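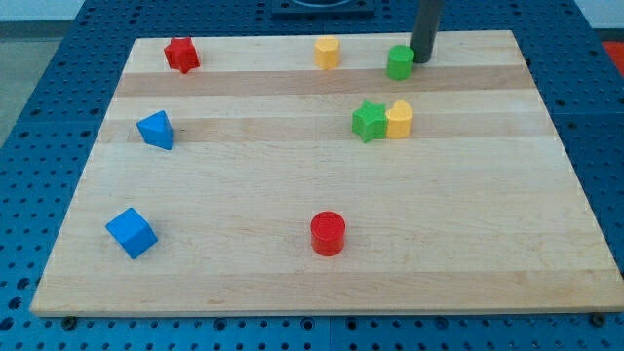

Warum werden Arbeitsbretter aus schmalen Leisten verleimt und nicht aus einer einzigen breiten Bohle geschnitten? Eine breite Bohle verzieht sich bei wechselnder Luftfeuchte stärker, verleimte Leisten gleichen die Spannungen untereinander weitgehend aus.

Stakusberg, 3. Mai 2021 - Die Holzwerkstatt Kunik hat die Fertigung ihrer Leimholzbretter für Spiel- und Werktische umgestellt. Die Bretter werden ab sofort aus hellen Hartholzleisten gefertigt, die vor dem Verleimen nicht mehr nach Farbton sortiert werden. Dunklere Streifen zwischen hellen Leisten gelten damit nicht länger als Fehler und führen nicht zur Abwertung. Auch kleine dunkle Einschlüsse in der Maserung sind zulässig, sofern die Oberfläche geschlossen ist.

Nach Angaben des Betriebs wurden im vergangenen Fertigungsjahr 1.321 Bretter verleimt. Davon gingen nach alter Sortierung 1.129 als erste Wahl in den Verkauf. Die übrigen wurden überwiegend wegen Farbabweichungen zurückgestellt, Mängel an der Leimfuge spielten nur eine geringe Rolle. Die zurückgestellte Ware wird nun nachgeprüft und regulär angeboten.

Geändert wurde außerdem die Kantenbearbeitung. Die Vorderkante erhält eine schmale Fase, die nach dem letzten Schliff von Hand gebrochen wird. Die Oberfläche bleibt plan und ohne Vertiefungen, so dass Legeformen und kleine Bausteine frei verschoben werden können. Für die Befestigung auf Lochplatten sieht Kunik eine Verschraubung nahe der Vorderkante vor. Passende Schrauben liegen nicht bei.

Die Leisten liefert das Sägewerk Diekmann. Der Vertrieb läuft wie bisher über den Fachhändler Hilomari, der zunächst 300 Stück abnimmt. Die Auslieferung ist für August vorgesehen. Bestellungen nach alter Sortierung werden noch ausgeführt, solange der Lagerbestand reicht - eine Nachfertigung ist nicht geplant. Die Pflegehinweise gelten unverändert: feucht abwischen, stehend trocknen lassen, nicht auf Heizkörpern lagern.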